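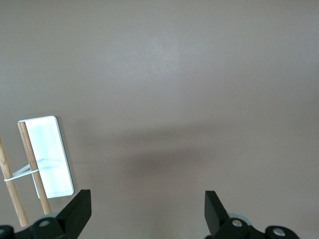
Brestovis Small Rack Kit by Perkden: Review After Two Months of Use

Posted May 17, 2026

I bought this kit for the narrow place between my printer and the wall, where the papers always slide down and disappear. I wanted something light, with no screws, that I can take apart when I move to another apartment in July. The Brestovis is sold as a rack "for desk, bath or kitchen". I tried it only on the desk, so please read my opinion with this in mind.

What is in the box

You get white panels with rounded corners, light wooden dowels, a small bag of rubber rings and one folded sheet with drawings. There are two lengths of dowel, and the difference between them is small, so I advise to sort them before you start. I did not, and I had to pull one side apart again.

The panels have a bright white face with a bit of shine. It looks clean and modern, but it also shows every smudge. On a dull table like mine, which has a brown-gray top, the white is very strong, almost too strong near the window. If you prefer a quiet look, the shop has also a sand color, although I have not seen it myself.

The dowels I like more. The grain is pale and natural, and they are smooth in the hand. I found one rough spot on one of the long ones and removed it with fine paper in a minute.

Putting it together

The sheet promises 20 minutes. I needed almost double, mostly because of step six, where the second panel must go on all the dowels at the same time. With two hands this is not easy. What helped me was to lay the first panel flat on a towel, put the dowels in, and only then lower the second panel slowly, beginning at one corner. The holes are tight. I would say this is good for the strength later, but your thumbs will not agree on the first evening.

The rubber rings go on the ends. They are too loose on the short dowels and I lost one under the radiator already. I wrote to Perkden and they sent new ones in a letter, without any question about the receipt. This was a pleasant surprise.

Daily use

The finished rack is 422 mm wide, so measure your place first. Mine fits with a finger of space on each side. It holds a pack of paper, two folders and a box with cables, and it does not lean. When I put a heavy dictionary on the upper level the dowels bent a little in the middle – not dangerous, but I moved the book to the bottom.

For cleaning I use a soft dry cloth. A damp one leaves streaks on the white face, and then you must polish it again. The sheet says nothing about cleaning, and it should.

Compared with the Protau rack

Before this I had the Protau wire rack for three years. It is stronger and you can throw anything on it, but small things fall through the wires and it scratched my table. The Brestovis is kinder to the furniture and also much quieter when you push it to the side. For heavy pans or tools I would still take the Protau.

Would I buy it again?

For papers and light things, yes. For a bathroom I am not so sure, as the dowels come without any oil or lacquer, and I would treat them first. I would also be happy with tighter rings and a mark on the long dowels.

My rating: four stars of five. I will write an addition here after the move, when I have taken it apart and built it one more time.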